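Strata fee went up after water leak, can I ask to see the invoices?

Posted in Housing and Neighbors, 16 replies hidden (show older)

Natnael Ejigu
Hello all. I own a small apartment in the Havmont building, second floor, since four years. In July we received a letter that every owner must pay an extra charge of 2568 dollars for repair of a water pipe in the basement. The letter has one line only, "emergency plumbing and related works." I have asked the management company (Clanier) for the invoices and they answered me that the invoices are "internal documents." Is this correct? I do not refuse to pay, I only want to understand for what I am paying. Also my neighbor with a bigger apartment received the same amount, and in our papers it is written that charges are divided by floor area. Thank you in advance and sorry for my English.

Ra
just pay it, they put interest on it if you are late. we had the same thing with Clanier and I was arguing for months for nothing

Sosent
I do not agree with the answer before me. I am also not born in this country and I learned these things slowly, so I write it in order.

First, look for the word "records" in the bylaws of your building. In mine there was a paragraph that any owner may inspect the financial records after a written request. Written means a letter or an email, a phone call does not count. Many states have also a law about this, but it differs, so please check for your own state.

Second, ask for particular things. I asked for the invoice of the plumber, the minutes of the meeting where the charge was approved, and the calculation for each unit. When I had asked only for "all documents" I waited very long and received a folder with the gardening contract.

Third, if the bylaws say floor area and everybody got the same amount, mention it in the same letter and quote the paragraph number. In our building the mistake was 192 dollars for me and they corrected it on the next bill.

About the payment, you can pay before the due date and write "paid under protest" in the letter. Then there is no late fee while you are waiting.

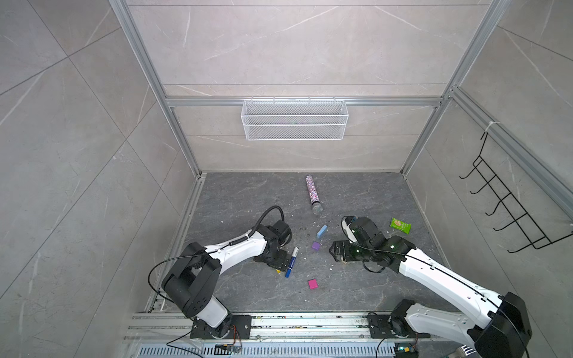
Natnael Ejigu
Thank you Sosent, this is very clear. I found the paragraph about records, it is on the last page. It says the request must go to the secretary of the association, and I was writing all the time to Clanier. Should I send it to both?

Sosent
Yes, send to both, and keep a copy with the date. If your paragraph gives a number of days for the reply, write this number in your letter too.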